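**Ticket 311: hot water cutting out, staff kitchen, Grilstead building**

Opened: May 26, 2023
Status: monitoring

Reported: hot tap over the kitchen sink runs warm for a short time, then goes cold. Cold tap normal. Unit is the Drolitel under-sink heater, 2000 W, fitted in February.

- Checked the breaker. Not tripped. Reset it anyway, no change.
- Opened the cupboard. Power light on, fault light flashing 2 times, pause, repeat. Manual lists this as low flow.
- Isolation valve under the sink was only half open. Opened it fully. Better, but still cut out when the dishwasher was filling.
- Took out the inlet filter. Full of grit, same colour as what came out of the tap aerator. Rinsed both and refitted.
- Ran the tap again with the dishwasher going. Stayed hot.

Grit is likely from the main work on the Isia side of the building. Tsao office on the same riser has been asked to check their filters too.
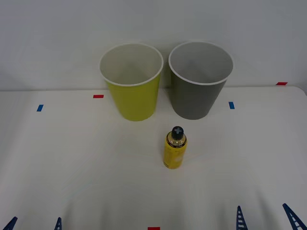
Flow still needs a proper reading at the sink before we close this. Fill to the 200 mL line on the measuring jug and time it, once with the dishwasher off and once with it on. Please don't use the tapered cups for this, the yellow-green one included. They're wider at the top than at the base, so judging half full by eye gives a wrong figure. Add both times to this ticket.

Spare filter ordered. Leave the old one in until it arrives.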